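Plomance Countertop Sealer, 24 oz
For marble, limestone, travertine and other porous stone
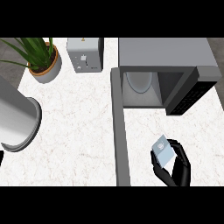 Plomance is a water-based penetrating sealer made by Endum. It soaks into the stone and slows down oil, coffee, wine and juice long enough for you to wipe them up. It does not leave a film on the surface, and it does not change the color or the shine of polished stone. On honed stone it can deepen the color very slightly, so try it first on a spot that stays out of sight.

One bottle covers 60 square feet of polished marble with two coats. Honed and tumbled stone takes more.

What it will not do

A sealer helps against stains. It does not stop etching. Lemon juice, vinegar and many bathroom cleaners react with the marble itself and leave a dull mark, sealed or unsealed. If your counter already has dull rings, have them polished out before you seal. We sell the Agbayani polishing powder for small marks. For anything larger than a hand, call a stone shop.

Do you need it?

Put a teaspoon of water on the stone and leave it for ten minutes. If the stone under it turns darker, it is ready for sealer. If the water is still sitting in a bead and the stone looks the same after you wipe it, wait and test again in a few months. Test near the sink and next to the stove, where the old sealer wears off first.

Directions

Clear the counter completely, including small appliances, plants and the dish rack. Crumbs and rust rings tend to hide under things that never get moved.

Wash with a neutral cleaner and rinse twice. Let the stone dry overnight. New counters should be left for 24 hours after the final cleaning.

Shake the bottle. Wet a lint-free cloth and spread a thin, even coat over an area you can reach without stretching. Leave it for eight minutes. Keep it wet the whole time – add a little more if it starts to dry. Wipe off everything that is left on the surface with a dry cloth, then buff with a second one.

Wait one hour and put on the second coat the same way. Keep water off the counter until the next day.

If you find a hazy patch afterward, it is leftover sealer that dried on the surface. Dampen a cloth with fresh sealer, rub the patch for a minute and buff dry.

Details

Item number: PL-24
Size: 24 fl oz, flip-top bottle
Base: water
Odor: low
Working temperature: 50 to 85 degrees F
Dry to touch: one hour
Shelf life: two years unopened, one year opened
Storage: keep from freezing
Not for: glazed tile, laminate, engineered quartz, solid surface

Price and shipping

$19 per bottle. Case of six, $97. Orders ship by ground only. We hold orders to cold areas when the forecast is below freezing, and will email you if yours is held.

Opened bottles cannot be returned. Unopened bottles can come back within 60 days.

Customer notes

"Used it on a bathroom vanity and a pastry slab. Went on easily. I got haze along the backsplash from rushing the wipe and the fix on this page took it off." – Jennylyn Cruzado

"Good product, but the cap on mine leaked in the box. Replacement came quickly." – Ryszard Olszewski

"Needed almost two bottles for an old honed island. I'd order an extra if your stone is thirsty." – Noel Bautista

Caps were changed to a tighter fit in October. If you have a bottle with the older gray cap, store it upright.

Related items

Agbayani Marble Polishing Powder, 8 oz
Zerkutham Neutral Stone Cleaner, 32 oz
Lint-free cloths, pack of four

Page updated 8 November 2024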